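Reading the Cost Line on a Currency Account

Retail currency accounts are usually sold on the spread. The spread is the gap between the buy and sell price, and it is the figure most brokers print largest. For an account that holds positions overnight, it is often the smaller part of the bill.

We went through the statements of one Wasura standard account covering 2,369 closed trades. The owner traded by hand, mostly in the euro and the yen, and kept most positions open for 3 days or less.

Overnight financing

A position held past the daily cutoff is rolled to the next value date, and the account is charged or credited the interest difference between the two currencies. Wasura adds its own markup to that rate. The markup is listed in a separate schedule and does not appear on the order ticket. Plilard shows it on the ticket, in points, before the order is sent.

Most brokers book three nights of financing on Wednesday to cover the weekend. A trade opened that afternoon and closed the next morning pays all three. 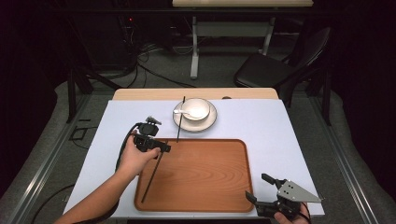
Conversion charges

Profit and loss is booked in the second currency of the pair. If the account is held in dollars and the pair ends in yen, each result has to be converted. Qudah converts at the close of each trade. Viltholm collects results in a sub-balance and converts once every 30 days, which leaves the trader exposed to the rate in the meantime but cuts the number of conversions.

On the Wasura account, 135 trades showed a gain before costs and a loss after them. Financing was the largest item on most of those, followed by conversion. Spread came last.

What to ask for

Request the financing schedule in writing, with the markup shown apart from the base rate. Check the cutoff time and its time zone. Export a full month of statements, June for instance, and total each charge in its own column.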